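Robótica de manipulación. Apuntes de prácticas
27 de noviembre de 2020 | Departamento de Automática, Escuela Técnica Ladolora

PRÁCTICA 4. COMPARACIÓN DE PINZAS Y CÁMARAS DE MUÑECA

4.1 Objeto

Se comparan dos juegos de dedos (Fusis, perfil curvo; Lehner, perfil recto) montados sobre el mismo brazo. El controlador es el Mudmont de la práctica de marzo, con la misma configuración de límites. La variable de interés es el error de posición de la punta respecto a la consigna, medido en el plano de la mesa.

4.2 Referencia con pinza cerrada

Antes de cada serie se cierra la pinza y se toma una imagen desde la cámara de muñeca. Con los dedos de perfil curvo, las puntas cerradas quedan próximas al eje vertical de la imagen y sirven de origen para el resto de medidas.
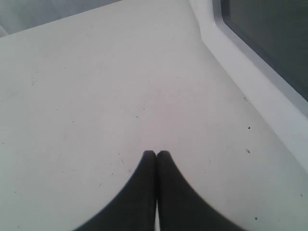
El origen se fija en el punto de contacto de las puntas. No debe emplearse la base de los dedos: el contorno exterior aparece desenfocado y la segmentación por umbral da un borde inestable. Sobre fondo claro basta un umbral global; las motas de la mesa se eliminan con un filtro de área mínima. En la serie completa se registran 291 imágenes, de las que se descartan las tomadas con el brazo en movimiento.

4.3 Aproximación a mandos giratorios

El microondas se utiliza como objeto articulado: puerta con bisagra a la izquierda y dos mandos a la derecha de la cavidad. La trayectoria hacia el mando inferior es la más restrictiva, por la cercanía entre la carcasa de la pinza y el marco.
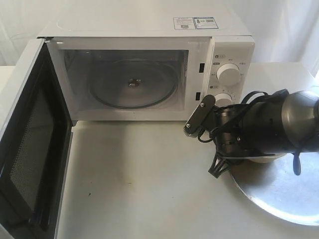

Conviene planificar con un modelo de colisión que incluya el mazo de cables y no solo la carcasa. Si se omite, el planificador admite orientaciones de muñeca que en la práctica no son alcanzables. La puerta abierta se modela como un plano fijo. Velocidad cartesiana reducida en todo el tramo final.

4.4 Objetos sobre superficie reflectante

La bandeja metálica introduce brillos que alteran la exposición automática. Se trabaja con exposición fija, ajustada sobre la mesa, y se anota si los bordes del cuenco siguen siendo detectables.

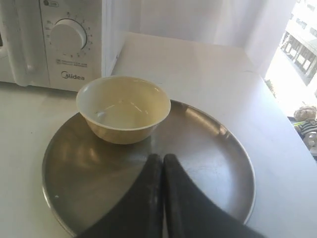 Fig. 3. Cuenco sobre bandeja de acero, visto desde la cámara de muñeca.

Los dedos oscuros contrastan bien con el metal, pero el cuenco amarillo pálido contrasta poco en las zonas sobreexpuestas. Para la estimación del centro se recomienda ajustar una elipse al borde superior y rechazar los puntos de contorno con residuo alto.

4.5 Comprobación de la deriva

Se repite la imagen de pinza cerrada y se compara la posición de las puntas con la referencia de 4.2. La comparación se hace en coordenadas de imagen. Los elementos del fondo no son válidos como referencia, dado que cambian con la postura del brazo. Si la diferencia supera 4 píxeles, se repite la calibración mano-ojo con 17 posturas.

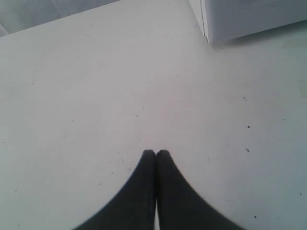 4.6 Entrega

Tabla de errores por juego de dedos, parámetros de exposición y umbral, y registro de posturas descartadas con su motivo. Las medidas sin imagen de referencia asociada no se admiten.

Archivado en: Docencia > Robótica > Guiones de prácticas
© Escuela Técnica Ladolora. Contacto | Aviso legal | Volver arriba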